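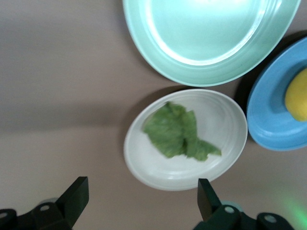 Lettuce leaf on a white plate, with the Otora's two fingers at the bottom of the frame.

Review: Otora tabletop arm, kitchen tasks
Reading time: 2 min

The Otora, sold by Droretti, is offered as a helper for plating and clearing. Our test kitchen ran 106 trials in April under the direction of Kanchan Awasthi. Firm items such as lemons gave little trouble. Lettuce was harder: the arm dropped or tore the leaf in 77 trials, and a single transfer could take six minutes.

Setup is clear and the manual is good. At $2,918, however, the unit remains a purchase for teaching kitchens — it is not yet ready for daily household work. Buyers who need salad served on time should wait for the next gripper.

Reviewed by Gaurav Kashyap

6 shares
Contact | © Skonesard | Back to top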